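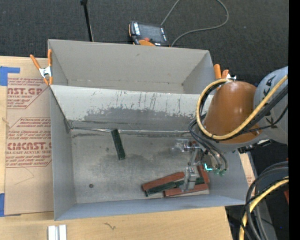
About Rarneseck

Rarneseck is a racing school and arrive-and-drive club for people who love small, light, old-fashioned race cars and want to drive them properly. We run beginner courses, coached test days and a five-round club series called the Joltanon Cup, and we do all of it out of a long brick building that used to store seed potatoes. If you have never sat in a race car, you're welcome. If you've been racing since before we were born, you're also welcome, and please bring stories.

How we got going

Gion Kaufmann built his first single-seater in his uncle's garage with a motorcycle engine, a borrowed welder and a stack of library books. It was slow in a straight line and a joy in corners, and he raced it for six seasons without winning anything bigger than a class trophy. What he found out along the way was how many people came over to the paddock just to look. They'd ask what it cost, whether you needed a special license, whether it hurt. Plenty of them had wanted to race for years and had no idea where to begin!

Ilona Kocsis was one of the people asking. She was a high school physics teacher then, and she turned up to spectate at a hill climb in August, got talking over the side of Gion's car, and was strapped into it for a parking-lot run before supper. She spun twice. The following spring she bought a tired little car from a club member who was moving overseas, and the two of them shared a trailer for the rest of the season to save on fuel.

The school grew out of that trailer. Friends wanted a go, then friends of friends, and at some point it made more sense to buy a third car than to keep saying no. We took the lease on the potato building, painted the floor (badly, the first time) and put our name over the door. Rarneseck is what people here call the bend in the road just before our gate, and it's a good bend.

The cars

We have two kinds, and everybody asks about them, so let's get into it.

The Koller is our school car. It's an open-wheel single-seater with a steel tube frame, a four-speed gearbox and 100 horsepower, which sounds modest until you're sitting three inches off the ground in it. There are no wings and no driver aids. The tires are narrow and hard on purpose — they let go early and gently, so you learn what a slide feels like at a speed where you can still think about it. Every beginner starts in a Koller, and a good many people never want to drive anything else.

The Torari is the closed-cockpit two-seater we use for coached laps and for the upper class of the Joltanon Cup. It's heavier, quicker and a little more comfortable, with a proper windshield and a passenger seat, so an instructor can ride along and talk to you in real time. It also has a heater, and our spring students have been very grateful for it.

We look after all the cars ourselves. Engines get rebuilt over the winter, and between events every car goes up on stands for a full check of brakes, steering, suspension, belts and wheel bearings. Students are welcome in the shop while that's going on. Some of our best club evenings have been six people standing around a gearbox with the lid off, arguing about shims.

Learning with us

The first day is called Day One, and we never came up with anything catchier. You arrive at 8 in the morning, get fitted for a helmet and suit, and spend the first hour in the classroom with Ilona, who still teaches like a physics teacher and owns a great many whiteboard markers. She covers grip, weight transfer, flags and lines. Then you go outside and start with braking. Just braking, over and over, until you're doing it harder than you believed the car would let you.

After that come the cone exercises, then lunch, then the track. Lapping is in small groups with an instructor watching from each of the main corners and a debrief after every session. We don't time anyone on Day One. People grumble about this in the morning and have forgotten it by the afternoon.

From there you can go at your own speed. Day Two adds heel-and-toe downshifts, passing and being passed, and wet driving on the sprinkler pad (everyone's favorite!). Day Three is race craft: rolling starts, standing starts, side-by-side cornering and how to behave when things go wrong in front of you. Finish all three and we'll help you with the paperwork for a novice competition license, including the medical form, which is shorter than people fear.

If you'd rather not race, that's completely fine. Quite a few members come purely for test days. They drive, they have coffee, they drive some more, and they go home happy.

The Joltanon Cup

Our own series runs from spring to early fall over five rounds. Each round has a practice session, a qualifying session of 20 minutes and two races. There are two classes, one for Kollers and one for Toraris, and both run on a single control tire that has to last at least two rounds. That rule does more than any other to keep costs sane, and it rewards drivers who are kind to their equipment.

The Koller grid is drawn from the hat for the first race, and the second race starts in the reverse order of the first one's finish. We borrowed the idea from karting. It means that everybody leads sooner or later, and everybody has to work through traffic sooner or later, and the racing is wonderful to watch. We've had photo finishes for eleventh place that drew bigger cheers than the win.

Contact is taken seriously. Every car carries a camera, the stewards look at every incident, and a driver found at fault starts the next race from the pit lane. We have a friendly paddock and we'd like to keep it that way.

You can enter your own car or rent one of ours for a round or the season. Rentals include transport, fuel, a mechanic and a spot under the awning. Bring your own folding chair.

The people

Gion looks after the cars and the engineering side. He is usually the first one in, and he can often tell which car is coming down the pit lane with his back turned.

Ilona is chief instructor and runs the classroom, the coaching team and the race calendar. She is a two-time Koller class runner-up and would like it known that she intends to fix that.

Alongside them is a crew of mechanics and part-time instructors, nearly all of whom came through the school as students. We like hiring that way. Someone who stalled four times on their own Day One is very patient with a person who has just stalled for the fifth.

A bit about the track

Our home circuit is 2,228 yards around, with nine corners and one real hill. The back section is fast and open and the infield is tight, so a car set up for one is always a bit wrong for the other. There's a crest before the fourth corner that hides the apex completely. You'll hear a lot about that crest.

Spectators get in free on race days, and the grass bank outside the last corner is the spot to pick. Dogs are fine on a leash. The noise limit means we finish by 5 in the afternoon, and there's no engine running over the lunch hour, so the neighbors can eat in peace and so can we.

Young drivers

We run a junior program for ages 14 to 17, with the same cars, the same instructors and a lower rev limit to begin with. Juniors spend one session out of every four in the shop, learning to change brake pads, set tire pressures and read a setup sheet. Parents can watch everything from the pit wall, and are asked to leave the coaching to the coaches. We keep places back each season at a reduced fee of $60 per session for families who'd find the full price hard. Ask at the office and we'll send you the short form.

Come and see us

The shop door is open most weekday afternoons and you don't need an appointment to look around. If you'd like to sit in a car, say so — we'll find you a pair of clean shoes if yours are muddy. Tall people, please come and try the Koller before you book. We've fitted drivers up to six foot five in it, but the seat has to come out, and Gion likes a day's warning.

Course dates and Cup entries are on the calendar page, and season rentals open in November.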